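Wavongate Opens Its Paddock to the Amateur Restorer 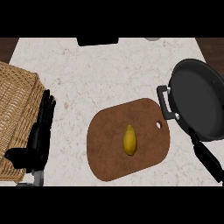
Wavongate has served as a club racing venue for most of its history, and its calendar has long been built around sprint weekends and licensed competition. In February the circuit's management added a different kind of event: a supervised program for owners of older road cars who wish to drive on a closed course without entering a race.

The program is administered by Stodenik, the engineering firm that has maintained the circuit's timing and safety equipment for several seasons. Sessions are limited to 13 cars, grouped by weight and braking performance. Engine output is recorded at registration but plays no part in the grouping, a decision that drew comment from owners of larger sedans when the rules were first circulated.

Each car must pass an inspection before it is admitted to the pit lane. Inspectors examine brake lines, wheel bearings, seat mountings and the battery tie-down, and they require proof that the coolant has been changed to a type approved for circuit use. Cars that fail may be presented again on the same day if the fault can be corrected in the paddock. Tires older than six years are refused in all cases.

Preparation work has brought new business to the workshops near the circuit. Halilović, a family-owned garage known mainly for gearbox rebuilds, now offers a fixed inspection package at $224, covering the checks listed in the program rules and a written report for the owner. Brake fluid and pads are charged separately. The garage has also begun to rebuild carburetors for models whose parts are no longer in regular production.

Wurkico, a supplier of roll bars and harnesses, has taken a unit on the access road. Its bolt-in bar for compact coupes starts at $700 before fitting. The program does not require a roll bar in closed cars, although convertibles may not run without one.

Costs remain a concern for many owners. A car bought in running order may need $4000 of work before it is fit for repeated hard braking, and insurance written for road use does not normally extend to a circuit. Applicants are asked to confirm their position with their insurer in writing. The circuit does not sell coverage of its own.

Noise limits are those already in force for club meetings. Readings are taken at the exit of the final turn, and a driver whose car exceeds the limit twice is withdrawn for the remainder of the session.

Registration for the autumn sessions opens on 20/08/2026 through the circuit office. Places are assigned in order of application, and owners who attended in the spring must have their cars inspected again before returning.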